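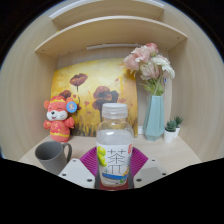

Mwende Were thinks I am being sentimental about hand-me-down furniture, and she told me so over two cups of tea and most of a seed cake. Her view is that a thing is a thing, that a sideboard doesn't remember your grandmother, and that people who fill their homes with inherited pieces end up living in somebody else's house. I have been turning this over ever since, and I would like to argue back, gently, now that she isn't here to interrupt me.

She has a point, of course. I spent years walking sideways round a dining table that had come down through my father's family and was built for a room twice the size of mine. I bruised the same hip on the same corner every winter. When I finally let it go to my cousin Kiprono, who has five children and a proper kitchen, I expected to grieve, and what I felt was mostly the pleasure of being able to open the oven door all the way. So I'm not telling anyone to keep everything. Please don't write in about your garages.

What I do mind is the speed of it. A neighbour's flat was cleared last June, and the whole business was over before lunch. Out went a writing desk with a drawer that only opened if you lifted it slightly and pulled to the left - I knew this because I used to sign for her parcels - and I stood at my window feeling that somebody ought to have been told about the drawer. A desk like that teaches you its ways over the years, and you stop noticing that you have learnt them. Then it's gone and your hand still wants to lift.

We are told to ask whether an object is useful or whether we love it, and I have never found either question much help. I don't love my mother's linen chest. It is heavy and rather ugly and it smells of camphor however often I air it. But I know which blanket lives at the bottom, and I know that my brother carved half his name inside the lid and was caught before he could do the other half. If you asked me on a tired evening whether it brought me joy, I might well say no, and it would be a poor reason to put it on the pavement.

My own modest suggestion is a waiting time. Give the awkward piece a year in the house, in a different room if need be. Put something daft on top of it. Ask the oldest person you can reach where it came from, and write the answer on a bit of card and tuck it in the back, even if the answer is only that it was bought for 29 shillings from a man in a hurry. After that, if you still want it gone, let it go to someone who will use it, and send the card along too.

Mwende will say that a year is far too long, and that I'll simply stop seeing the thing and keep it for another ten. She may be right. I notice, though, that she was sitting in her late uncle's armchair when she said all this, and that she has had it covered twice.

1587 shares | 100 comments

Sign up to our newsletter for a new essay every month. You can unsubscribe at any time.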